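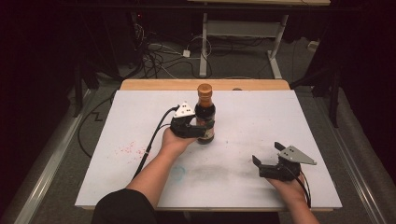 Ellwood lab puts two grippers up against a bottle of sauce

2/15/26

The future of Australian kitchen automation is being settled in Ellwood this month, one condiment at a time.

Nelance, the small firm that took over the upstairs rooms of the old Kurneck print works in November, has been running a side-by-side trial of two hand-held grippers. Both have two black fingers and both are squeezed by a person. The winner gets to be the model for the hands on a pair of robot arms the company hopes to sell to commercial kitchens. The loser goes in a drawer, which staff say is getting full.

The two entrants are known in the workshop as the Feltlow and the Feltlow Two, the second being the first with a different linkage, a different cable and a good deal more optimism. An operator takes one in each hand and does what a kitchen hand would do, if kitchen hands had two fingers. Bottles are picked up, moved, put down and handed across from left to right. The motion is recorded and later fed to the arms, which are expected to pick up the habit.

The sauce bottle has become the star of the program. Glass is slippery, heavy at the bottom when full and unforgiving when dropped, and the label gives the fingers two quite different surfaces to hold depending on how high they grab. The team had started out with foam blocks and found that both grippers were brilliant at foam blocks. So was everything else they tried, including a pair of salad tongs entered as a control. The tongs were withdrawn after placing second.

Over the first stage of the trial the grippers made 213 lifts between them, of which 165 were marked clean, meaning the bottle went up, stayed up and came down where it was supposed to. Another 30 were marked as wobbles. The rest are listed on the results sheet under "other", a category the company did not wish to expand on, except to say that the carpet has been replaced before and can be replaced again.

Most of the trouble came on the handover, when one gripper has to let go at the moment the other takes hold. The original Feltlow grips harder and is slower to open. Feltlow Two opens promptly, sometimes more promptly than the person holding it had in mind. Operators are split on which fault they prefer, and the split follows closely who was on the roster when the lid came off.

There is also the matter of weight. After an hour or so, the older unit starts to drag on the wrist, and the recordings show it – the lifts get lower, the put-downs get louder. The newer one is lighter but its cable has a habit of finding the operator's elbow. A longer lead is on order. It has been on order for a while.

The fingers themselves come in for the least criticism. Their flat, squared tips suit the side of a bottle well enough at low speed, and the gap between them when fully open takes in everything on the test list bar the large mayonnaise. Softer pads were tried early in the year and taken off again when they began to collect crumbs.

The work surface has had a hard life along the way. It started out white and is still mostly white, though it now carries a smear of blue, a number of red specks and a range of other marks that show up very nicely in the close-up footage from the grippers' own cameras. The software crew have asked for it to be cleaned. The hardware crew have argued that real kitchen benches are not clean either, and that a robot raised on a spotless table will go to pieces in its first café. Both sides have put this in writing.

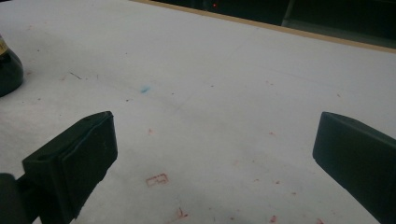

What happens next

A second stage starts once the cable turns up. It adds 3 new items to the list: a pepper grinder, a squeeze bottle and an egg cup. Eggs are to follow if the egg cup goes well.

Nelance has also agreed to change the scoring. Under the current rules a gripper earns the same mark for a smooth lift as for one that has the whole room holding its breath, and operators feel this flatters Feltlow Two. The revised sheet will have a column for nerves, scored by whoever is standing nearest the bottle.

The company says it will pick a design before winter and have arms working from the recordings soon after. Local cafés have been invited to nominate jobs they would like a robot to take on. Replies so far have asked for help with the dishwasher, the bins and the landlord.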